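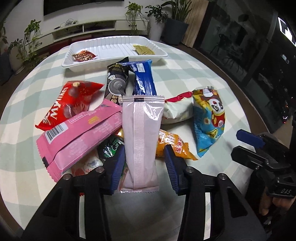

The book I paid for by the pound

February 2024

My reading on water shortages has reached the stage where the books cost more than the water. The latest is a fat volume on drought planning in dry farm country, out of print, which I found at Zadetti after Grikuven let me fill a cart and then told me it was "temporarily unavailable." It has been temporarily unavailable since May.

It weighs as much as a paving stone and has 1295 numbered references, one of them to itself. I have read 200 pages. The chapter on the Melamby reservoir is very good, if you like reservoirs, and by now I suppose I do. The authors spend 100 pages on who gets cut off first when the level drops. Golf courses come surprisingly late.

I tried the rationing table on my own house in Moffat. We went through about 2227 gallons last month, which puts us one step below "small orchard." We own a lemon tree in a pot. It has four leaves.

Next up is the part on groundwater, with fold-out maps. I've folded one out already and can't get it back in.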